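Folding printed shirts without a board
Posted Thu 23 November by Wálter Flores

I dropped the folding board in January. It was a hinged plastic thing from Kanosden, and it produced a good rectangle on adult T-shirts and a poor one on everything else. Pajama tops were the worst case. The fabric is thin, the cuffs are elastic or ribbed, and the board's side panels are set for a wider shoulder.

The current method uses the bed. A fitted sheet under tension is a better surface than a table because cotton grips it slightly and the far side stays put while you pull the near side over.

Procedure for a long-sleeved top:

Lay it face down, hem toward you. Flatten the back with the forearm, working from the collar to the hem. Bring one side in to the midpoint of the collar. The sleeve now crosses the back. Fold it down at the shoulder so it runs parallel to the side fold. This leaves a diagonal at the seam, and the diagonal is where most of the bulk ends up. Repeat on the other side, then fold the hem to the collar and fold again if the drawer is shallow.

The side folds come out straight with little effort. The sleeve end does not. On anything gathered at the cuff or shoulder I get a crumpled edge, and I have stopped correcting it. Stacking the pieces with the bulky ends alternating keeps the pile level up to 7 items. Past that it leans.

Allover prints hide wrinkles better than plain colors do, so I no longer press them. They also make it harder to find the center line by eye. I use the collar label instead.

Drawer capacity with this fold is 13 tops in a single row, standing on edge, in the Gandisik chest. With the board it was 11. I put the gain down to the narrower first fold.

Still open: whether to fold the matching pants into the top or keep them in their own row. I have tried both and will post measurements when I have a full wash cycle of each.

Comments (2)

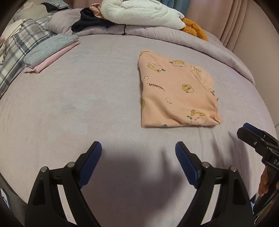
Asamoah: Pants inside the top, every time. You lose a little drawer space but you never have to hunt for the other half of the set at bedtime. Do you fold the waistband in first or last?

Tarnurura: Try rolling the pants and standing them behind the tops. Mine are in a shallow drawer and the rolls hold the row upright when it's half empty.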